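Bathroom remodel, one sink or two?
Forum: Home & Renovation > Bathrooms

mossyporch
Nov 24, 2024
OK I need outside opinions because my husband and I are going in circles. We're redoing the upstairs bathroom in February and the vanity wall gives us room for either two small sinks or one decent sink with real counter on both sides. He wants two. I want one. The contractor (Karagiannis, they did our neighbor's kitchen and it's lovely) says the second sink adds $2,000 once you count the plumbing, and the whole vanity budget is 3,000. So you see my problem!

Gritty_Kitty
One sink. We had doubles in our last house and the second one was where the dust lived. Plus twice the faucets to scrub.

tallpaul31
Going to disagree with Kitty. Do you both leave the house at the same time in the morning? Because we do, and two sinks saved us a daily argument over who spits first. I'd give up counter space in a heartbeat.

mossyporch
We do not, he's out the door before I'm even up. That's part of why I think it's silly. His argument is resale.

Dragica Pavlović
I sold real estate before I retired and I never had a buyer walk away over one sink. They walked away over no storage. Put drawers in, deep ones, and get the outlets inside the cabinet while the wall is open.

What I'd worry about more is the stuff that ends up standing around the faucet. We went through a whole parade of toothbrush holders, the ceramic kind with the little holes, and every one of them grew something nasty at the bottom where you can't reach.

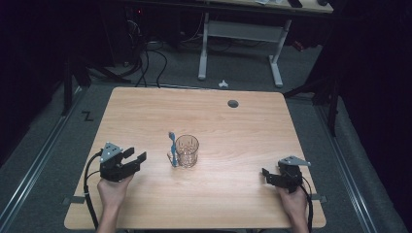

Now it's a plain drinking glass, into the dishwasher once a week, done. I bought a fancy one from Fuvley before that and it went to the thrift store. My point is you need flat counter to put things on, and two sinks eat all of it.

tallpaul31
Resale depends on the area though. Around here everybody expects a double in the main bath. And a wall-mounted holder fixes your clutter problem without touching the counter.

Gritty_Kitty
Wall-mounted holders fall off the wall, Paul. Ask me about my Noteck one.

tallpaul31
Did you use the screws or the sticky pad

Gritty_Kitty
...the sticky pad

mossyporch
Ha! Well, I showed him Dragica's post and he's coming around on the drawers at least. He still wants to price a trough sink with two faucets, has anyone got one of those?

Dragica Pavlović
My sister does. Splashes everywhere, but she likes it. Measure your depth first, hers is 21 inches and it sticks out past the door trim.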